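Wosico Gripper and Wrist Camera Kit: a club coach's review

Posted March 25, 2021
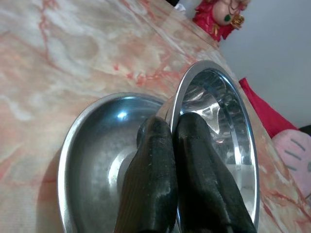
Bowl practice, as the wrist camera sees it. One bowl tipped up against the other, fingers at the rims.

I help run the after-school robotics club at Landby, and we've had the Wosico kit on our arm long enough now that I have opinions (lots of them, sorry, get a coffee). The short version is four stars, and I'd buy it again for a club like ours. The long version has some grumbling in it.

First, what you get. It's a two-finger gripper, a little camera that mounts at the wrist, a control board, a bag of screws, and one cable that is too short. Ours came to $751 with shipping. The other one we looked at was the Nallier, and that was $1,458 before you added a camera, so that conversation with the school didn't last very long! I've used a Nallier at another school and it is a lovely piece of equipment, very smooth, very quiet. For a club with six kids and a bake sale budget, though, it was never going to happen.

Setup took us two meetings. The mechanical part is easy and the kids did all of it. The printed instructions are fine until you get to the wrist plate, where the drawing shows the plate flipped over from how it has to go on, and we put it on wrong, took it off, and then put it on wrong again. If your camera is looking at the ceiling, that's why. The software installed without a fuss on the newer laptop and refused to even start on the old one until we updated pretty much everything.

We're getting ready for the Mayrhofer Challenge in May, and our event is the kitchen one: pick up dishes, separate them, stack them. Cups were pretty quick to learn. Bowls are a whole different animal, and steel bowls are the worst, so of course that's where most of our practice time goes. You've got a thin curved rim to pinch, and if one finger is too low it bumps the side of the bowl and pushes the whole thing across the table. Once a second bowl is leaning on the first, you also have to decide which rim you're going after, and the kids have had some really great arguments about that one.

The fingers are my favorite part of the kit. They're dark and grippy with a kind of grainy, rubbery surface, and they hold a thin edge far better than the hard plastic ones that came with our arm. They do collect every speck of dust in the building. I wipe ours with a damp cloth before each session and let them dry, and I'd tell you to do the same, because a linty finger slips. The tips do scuff too. Mostly that's cosmetic so far, but I wish a spare pair came in the box.

Now the camera. I love having it at the wrist because the kids can finally see what the gripper sees, and it changed how they drive. They used to lean way over the table and guess. Now they watch the screen, line up the fingers, and talk each other through it. The picture is sharp enough up close that you can tell which side of a rim each finger is on, which for our event is about all I'd ask for.

What it doesn't love is shine. A steel bowl under a bright light gives you white glare and swirly reflections, and a glossy tabletop gives you more of the same. For a person driving, it's a nuisance. For the automatic pickup mode, it's a real problem, and ours will happily try to grab a reflection. We had the best luck turning off the light closest to the table and setting the exposure by hand (it's buried under Advanced, then Sensor, then a tab with no name on it).

We keep a log, and we're at over 737 tries with bowls since we installed it. I'm not going to give you a success rate because half of those were kids trying something silly on purpose, and I want them to keep doing that. Nothing has broken. One screw on the left finger likes to back out, so we put a dab of threadlocker on it.

Support is slow but nice. I wrote in to ask for a longer cable and got a friendly answer more than a week later, plus a link to a cable that was out of stock. We ended up with a generic one and it works fine.

Good buy for middle or high school clubs that already have an arm and a patient adult. If you need automatic mode to handle shiny dishes straight out of the box, I'd hold off. One star gone for the glare and the wrist plate drawing. I'll update this after the Challenge.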